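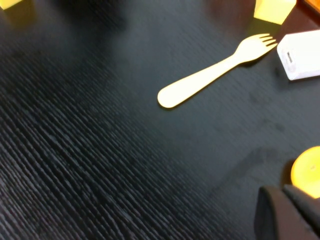
Pale fork on the dark table

Sneha Grewal wrote:
> Are we still doing the June potluck in Tisville? And should I bring plates? I have a big stack left over.

Yes please, Sneha, bring the plates! Carys says the hall is ours from noon and it seats 60, so invite your sister too. I'm making the bean salad again (I know, I know, but people keep asking) and Lowri is on pies. We could still use someone for drinks and ice, plus a ride for Eleri, whose car is in the shop until who knows when. Write me off-list if you can swing by her place.

Ffion

2 replies · 40 views · Share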